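Findside Residents Association
Minutes of the general meeting, Nov 17, 2008

Present: 16 members, plus Pornthip Duangkaew (chair) and Rattana Thongsuk (minutes). Apologies from the Thaweesak household.

The minutes of the August meeting were read. Rattana noted that the line "the parking question is settled" should be struck, as it plainly is not. Agreed, and the rest was accepted.

Parking on the north side

Pornthip reported that the city has offered to try permit parking on the north side of Astetia Lane for five months. The letter says this will "free up spaces for residents." Several members asked how, given that most of the cars there at night already belong to residents. Pornthip said she had put the same question to the city by phone and was told a study existed. She asked for a copy and has not received one.

A member from the corner house said any plan was better than circling the block. Rattana said a permit does not make the street longer. There was some back and forth over guest passes, which would be limited to two per household, and over whether home nurses and babysitters would count as guests. The letter does not say.

Vote on accepting the trial: put off until the study is seen. Pornthip to write again, this time on paper.

Leaf pickup

The new contractor, Clendik, has now missed two pickups. Their explanation for the first was rain. For the second it was that the leaves were in the wrong bags, although the bags were bought from the list Clendik gave us. Rattana brought one along, with the label still on it, and it was passed around.

It was asked whether we can hold back payment. Pornthip has read the contract and thinks we can hold back for the missed dates only, and only if we complain in writing within 16 days. One complaint is already past that. The second will go out this week. A motion to go back to the old contractor was made and then withdrawn when it came out that the old contractor now charges more and has no opening before spring.

The member who suggested that everyone just mulch was thanked.

Electronics drop-off
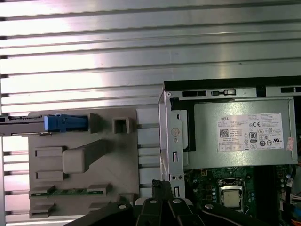
The proposal is for a drop-off morning in the hall where people can bring old televisions, printers and computers to be hauled away. Pornthip has a quote from a hauler who says everything will be "responsibly recycled." Rattana asked what that means and where the stuff goes, and whether anyone has ever been shown a receipt from the other end. Pornthip had no answer and said so. The hauler's sheet also says that computers must come in "complete and closed," which drew complaints, as plenty of people want the hard drive out before they hand a machine to a stranger. A desktop with its side panel off, blue plastic latch and gray tray and all, would be turned away under that rule, and that is the state most of ours are likely to be in. Pornthip will ask for the rule to be dropped. If it stays, Rattana wants it recorded that she is against the whole thing.

Cost was also discussed. The hauler charges by the truck and will not say how many trucks. Members felt this was a poor way to buy anything. Pornthip to get a second quote with a fixed price on it.

Hall heating

The heater was serviced in August and is making the noise again. The repair firm says the noise is normal. It was heard during this item and those present did not think so. Two members offered to look at it - the chair declined, as the warranty is void if anyone but the firm opens it up. She will call them back and ask that they come while it is running.

Holiday lights

Same as last year. One member asked if "same as last year" included the string that does not light. It does not. Motion passed, 3 opposed.

Other business

A flyer has been going around offering to test tap water for free. Two households let the man in, and both were told they needed a filter, which he happened to sell. Members are asked to keep this in mind.

The lost-and-found box is full again. Anything left in it by the next meeting goes to the thrift store, including the casserole dishes.

The meeting closed with the parking letter still on the table. Copies can be had from Rattana.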